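Presano is hiring a parts sorter for the day shift at our Zudham building. Posted 2018-04-15, open until filled.

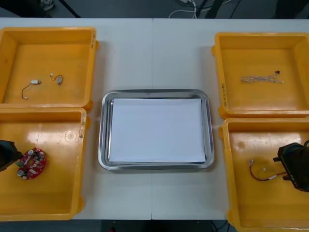 ## The job

You'll sort and check small wired parts before they go to the assembly benches. Most of the day is spent at a table with bins and trays. You compare each part to a printed sheet, look for bent pins, nicked wires and loose plugs, and set aside anything that doesn't match. Twice a shift you enter your totals in the stock system – we'll teach you how.

The Zudham stockroom carries 2,201 part numbers. You won't need to know them all. New sorters start on motors and short cable sets and usually move on to the Oláh product line after six weeks.

## What we need from you

- Good close-up eyesight, with or without glasses
- Able to sit or stand for long stretches
- Able to lift a full carton from a cart to a shelf
- Can read part labels and short written instructions in English
- No factory experience required

Soldering experience is a plus but isn't part of this position.

## Hours and pay

Full time, days only. Starting pay is $16 an hour, with a review in January. Overtime is optional most of the year and paid at time and a half. You get 9 paid holidays, and health coverage begins after your first full month.

Parking is free. The Pirau bus stops at our gate, but the last one leaves soon after the shift ends – plan for that if you want overtime.

## How to apply

Pick up a form at the front desk or mail us a resume with a phone number where we can reach you during the day. Please write "Sorter, Zudham" on the envelope. Interviews include a short sorting exercise, and you should hear from us within a week of yours.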